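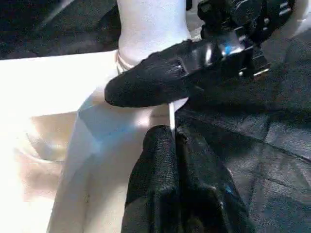

Three weeks with the Verero finger sleeve kit

18/11/2019

So I finally caved and bought the sleeve kit for the gripper. If you read my March post you know I'd been complaining about bare plastic fingertips for ages (sorry about that, it was a long one), and Lindalva Barbosa wrote me a very patient email telling me to stop whining and try fabric. She was right. Mostly!

The kit is from Verero and I got mine through Lykkegaard, who charged me $189 with shipping. For that you get the knit sleeves, the pads that go under them, a little bag of screws and a fold-out sheet of instructions in tiny gray type. I ordered black, which goes with the rest of the arm and hides the grime. There's a cream version too, but come on, this thing lives in my workroom.

Putting them on

The box says 15 minutes. It took me most of an evening, and I'll own up to part of that. The sleeves go on like a very tight sock, pad first and then fabric, and if the pad twists even a little you have to peel the whole thing back and start over. I twisted it. Then I twisted the other one. The fabric still bunches into creases along the length of one finger, and I've decided I can live with it.

My tip is to do the sleeves before you bolt the fingers back onto the gripper. The sheet has those two steps in the opposite order and I have no idea why.

How it holds things

My test pile is all the stuff I had trouble with before: white things with soft folds in them, thin little rods, anything with a narrow neck. With the plastic tips I'd either squeeze too hard or watch the piece swing around and slide out. The padded tips are so much more forgiving. They give a bit when they press up against something, and the knit has enough grab that I turned my grip force way down and left it there.

Thin rods are still the fussy ones. The tips are rounded, so a skinny stick wants to roll off the fat part of the pad, and you have to come in pretty straight. I got better at it once I slowed the approach, but I wouldn't call it solved. Oddur Nørgaard swears by the flat pads from Irkulley for that job and says he'll never go back. They cost more and they don't come with sleeves, so I haven't tried them.

Something I didn't expect is that the bigger fingertips eat up a lot of the wrist camera's view. On a close grab they're right there in the middle of everything, and black fabric over a black cloth is not the easiest thing to look at. I've since moved most of my practice over to the pale end of the table and it helps a ton.

Wear and washing

Verero rates the sleeves for 2,000 grips. My counter was at 2,930 last night and I don't see any holes, just some fuzz on the tip that does most of the pushing. I've hand washed them once, with dish soap, and hung them over the faucet. They came out a tiny bit looser, which made getting them back on a whole lot easier (maybe wash them first? somebody try it and tell me).

Replacement sleeves come in pairs and Lykkegaard was out of them when I looked. Cokum sells a pair that's supposed to fit the same pads, a little cheaper, and I've got some on the way.

Would I buy it again?

Yeah, I would. I'd like better instructions and a stiffer pad option for skinny stuff, and the price stings for what is basically socks. But I've been dropping way fewer things, and I've stopped dreading the soft pieces, so I'm happy. If you already have decent rubber tips I'd probably wait and see if they fix the pads.

I'll do a follow-up when the Cokum pair gets here. If anybody is running these on a smaller gripper, leave me a comment, I've had two people ask if the sleeves can be trimmed and I'm too chicken to take scissors to mine.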